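Informe de avance para Hoarau: evaluación del kit Zondar

Viernes, 29 de diciembre de 2023

Hola a todos:

Os prometí el informe antes de fin de año y llego por los pelos. Voy directa a lo que más os interesa, que es si merece la pena quedarnos con el kit Zondar cuando acabe el periodo de prueba. Mi respuesta de hoy es que sí, con dos peros que explico más abajo.

Desde la última vez que os escribí hemos registrado 459 intentos de tareas de cocina sencillas, todos en el taller de Bistenville. De esos, 122 acabaron en parada o en agarre fallido, y la mayoría son de las dos primeras semanas, cuando todavía nos peleábamos con la calibración (el manual de Kuser le dedica media página, y la media página está mal traducida). Con la versión nueva del software la cosa cambió muchísimo. Ahora calibro mientras se hace el café, ¡y antes se me iba la mañana entera!

El gasto va según lo previsto. Hemos pagado 2909 euros entre el alquiler del kit, la pinza de repuesto y el soporte de la cámara — este último no estaba en el presupuesto original, pero lo compensé con lo que sobró de cables.

Lo que peor llevamos son los objetos metálicos pequeños. Los brillos confunden a la cámara de profundidad y la pinza baja un poco desviada, sobre todo por la tarde, con la luz de lado.

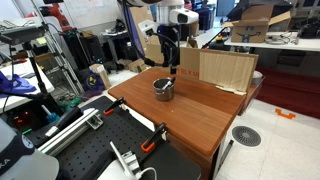 Kuser dice que en abril saca un ajuste de exposición automática. Me lo creeré cuando lo vea, así que de momento hemos puesto un estor y repetimos las tandas por la mañana.

El segundo pero es el soporte técnico. Contestan con mucha amabilidad, eso sí, pero tardan días, y el formulario no deja adjuntar vídeos de más de 50 megas. Acabo mandando enlaces que luego no abren.

Para enero me quedan las tandas con tazas y cucharones, y comparar los registros con los del brazo antiguo. Necesito que me confirméis si ampliamos el alquiler o compramos ya, porque Kuser guarda el precio actual solo hasta que termine la prueba. Si preferís hablarlo por teléfono, el martes estoy en el taller todo el día.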